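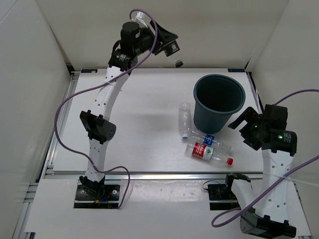
4. What happens at the counter when a price moves

4.1 The timing of a price rise

We come now to the part of the study that we most enjoyed working on, and the one where the diaries repaid the effort of collecting them. Section 3 dealt with list prices and the discounts that rural clinics get from their suppliers. Those are the figures that lawmakers argue over, and they matter a great deal. But a patient in Wellstead never sees a list price. What the patient sees is the sum asked for at the counter, on a particular morning, often after a long drive, and we wanted to know how quickly the first of these turns into the second.

The 20 clinics in our sample buy mainly through Flastach, which updates its price file in the middle of the month. Most clinics load the new file at once. A few wait until the old stock has gone, and this small difference in habit has surprisingly large effects! Where the file was loaded at once, patients on repeat prescriptions met the new price at their next visit, even when the box handed to them had been bought at the old one. Where the clinic waited, the rise arrived later and in an uneven way, so that neighbours on the same tablet could pay different sums in the same week (and, as several diaries show, they compared notes).

Cladine is the clearest case, and a lovely one to study, as it has no close substitute on the clinics' lists and is nearly always taken daily. Its price rose in August. We could therefore follow the same households before and after a single change, without having to untangle a switch to some other product at the same time. Damian Gajewski matched the diary entries to the clinics' sales records by hand, a slow job that caught a good many entries where the household had written down the co-payment and left out the dispensing charge.

4.2 Stretching, skipping and sharing

All 496 households kept a diary of what they collected, what they paid and what they did when they could not pay. We sorted their answers to the last question into 3 groups, using the scheme first tried out in the Czerwiński pilot. "Stretching" covers taking the medicine less often than prescribed. "Skipping" means leaving a repeat uncollected. "Sharing" means passing tablets between members of a household, which people were far more willing to write about than we had expected.

Stretching is the response that sales records are worst at picking up. A household that stretches still collects its medicine, pays for it and looks like a steady customer; only the gap between visits grows. This is why we think refill gaps should be reported next to spending in any study of price rises. Wanda Sowa's interviews bear this out. One woman told her, "I never went without. I just made it last," and we heard that second sentence, or something very close to it, again and again.
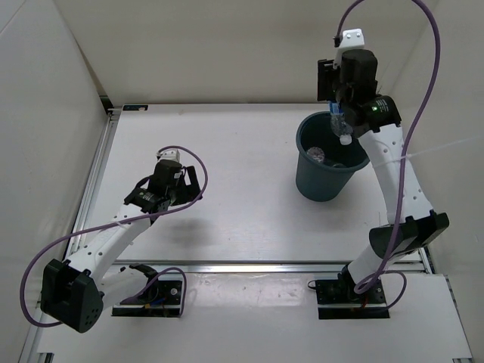 Unused medicine is the other side of the same question, and it proved a rich source. When a doctor changes a dose, the remainder of the old supply usually stays in a cupboard, and a household facing a higher price may go back to it. We asked people to tell us what they kept and what they threw out. Packaging turned out to be a poor guide. A container that goes in the bin can be recorded as thrown away, yet the record says nothing of what became of its contents, and for our purposes the contents are the whole point. We therefore changed the diary form so that the container and the medicine had separate lines. Irena Rutkowska, who designed the new form, tested it with 2 of the clinics before it went out to the rest.

With the separate lines in place, kept medicine could be set against refill gaps for the first time, and the match was a delight to see. Households that held on to leftover tablets were also those whose gaps grew most after the Cladine rise. We make no claim that one caused the other. Section 5 takes up the likely role of distance from the clinic.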